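Speaker notes, desk and table tidying talk. Slides are in order. Allow 21 minutes and leave the rest for questions.

Open by asking who has a table at home that does more than one job. Wait for hands. Say that this talk is about keeping a wooden top clear enough to use, and about what to do with the few things that stay out on it.
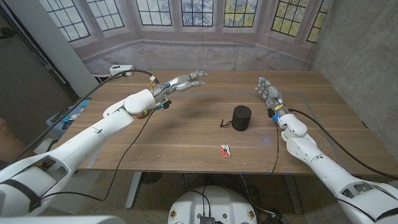 Sorbridge, June

Start with cables, as they take up more room than people expect. A power strip at a back corner is fine if everything plugged into it can reach without crossing the middle. Cables that hang off the front edge get caught by knees and chairs. Move them to the side or the back first, before touching anything else. Mention the Whitlock clips, 2 to a packet, and say that string does the same job.

Then the main rule of the talk: one upright thing in the middle, at most. Something short and black on brown wood is easy to see and easy to work round. If it has a strap or a loop, tuck it under.

Small flat things are harder. A card or a packet lies where it was put down and stays there for weeks — mine do, anyway. Pick each one up once and decide. It goes in the drawer, in the bin or in somebody's hand.
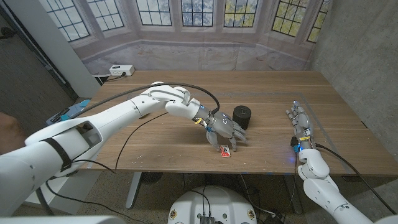
Flat things also hide under other flat things, so do them early, while the top is fairly clear. At home I use a shallow dish from Ritometti and empty it when it's full. Don't spend long on the dish. People always ask where to buy it, and any dish will do.

Tape next. A light grey line on the wood marks off the part you want kept free, and most people in a shared room will respect it without being told. Use low-tack tape and change it before the glue hardens. Old tape takes finish with it. I paid 460 to have a top redone after leaving tape on over a winter (say this slowly, it usually gets a groan).

Scuffs: leave the light ones. Wipe along the grain with a cloth that is barely damp, then a dry one. Wax twice a year if the surface is oiled. If it is veneer, check with whoever made it first.

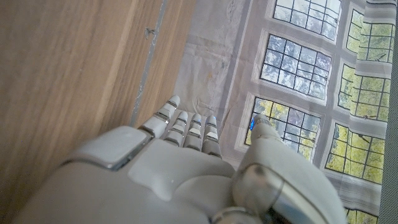 ## What hangs behind the table

A printed fabric is a cheap way to make a plain corner look better. Windows with trees behind them work well in a room with a poor view. Hang it so the hem clears the wood, or it will collect every crumb. Ours came from Rukico and needed ironing on the back before it would hang flat.

Ask for questions here. 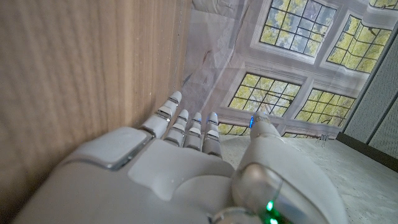

Jerome Estrella asked, the last time I gave this, whether the one-thing rule still holds on a table where children do homework. He said his own lasts until about four in the afternoon. Answer: let it go until tea, then clear back to one thing. Nnamdi Igwe may want to add something on waxing, so keep two minutes for that. Handouts are by the door.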